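Flat-rate shipping should say what it leaves out

I buy most of my clothes online, and a good share of them come from small shops in other countries. The prices are fair and the sizes fit me better. What I have come to dislike is the phrase "flat-rate international shipping," which says very little about what the buyer will pay.

Last September I ordered a jacket from Pomby. The listing said $114 with flat shipping of five dollars, and I thought that was a good deal. When the parcel reached the country, the carrier, Drurora, sent me a text asking for duty plus a handling fee for collecting the duty. The handling fee was larger than the shipping. I paid it, since the other choice was to let the parcel go back.

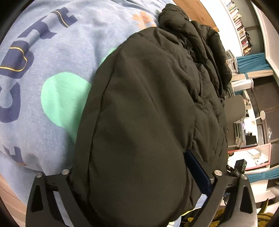 Pomby did mention import charges. The line was on a separate policy page, under the section on returns, and it said that fees "may apply." A buyer at checkout never sees that page. Mandness, where I also shop, puts an estimate right next to the total, with the carrier's fee on its own line. It was off by a couple of dollars the one time I checked. I can live with that.

Sellers say they can't know every country's rules, and for a one-person shop I accept that. Panganiban sells 2000 different items and ships all over. A store that size has the records. It knows what its buyers in each country get charged, if only from the complaints.

I don't expect the store to pay my duty. I want the number, or a fair guess at it, before I enter my card. If an order over $100 usually gets charged, say so on the cart page in the same size type as the shipping rate. Some people will drop the order when they see it. They would have been unhappy customers anyway, and a refused parcel costs the shop postage both ways.

Until that changes, I email the shop before I order and ask who the carrier is and what it charges for handling. Mandness answered the same afternoon. I am still waiting on Panganiban.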